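Two Weeks With the Mudico Wagon

April 8, 2021
Print this post | E-mail this post

I finally got the keys to the Mudico wagon, and I've been grinning ever since! Salvador Barros at Sequeira Motors let me have the long test drive, the one where you go home with it and find out if it fits your life.

First thing: the steering. My old Rarero was vague on center, and on the highway I was always nudging it back. The Mudico just tracks. I drove 2 hours up the valley and got out with loose shoulders.

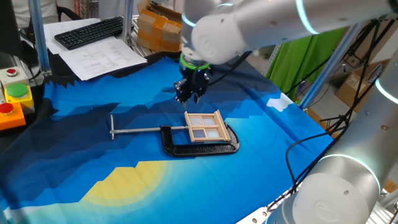
The Back Seat and the Dog

Plenty of room (he's a big dog). The load floor is low enough that he hops in by himself, and with the seats folded I got four winter tires back there with the hatch closed.

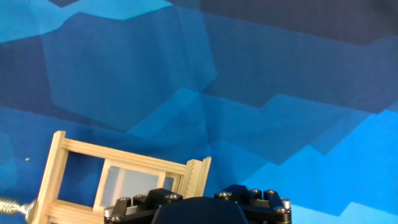 The ride is firmer than I expected on the base wheels, especially over the patched stretch by the grain elevator, but the seats soak up a lot of it. I'd skip the bigger wheels. They look great and they'd rattle my teeth.

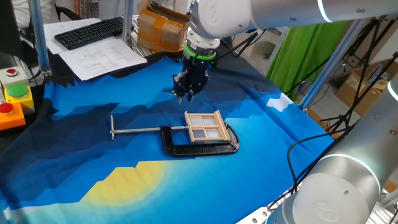

Gas mileage has been better than the Rarero's too, even with my right foot. The Ivorov dealer wants me to try theirs before I sign anything, and I will, but the five-speed in this one is so sweet that I keep taking the long way home.

Print this post | E-mail this post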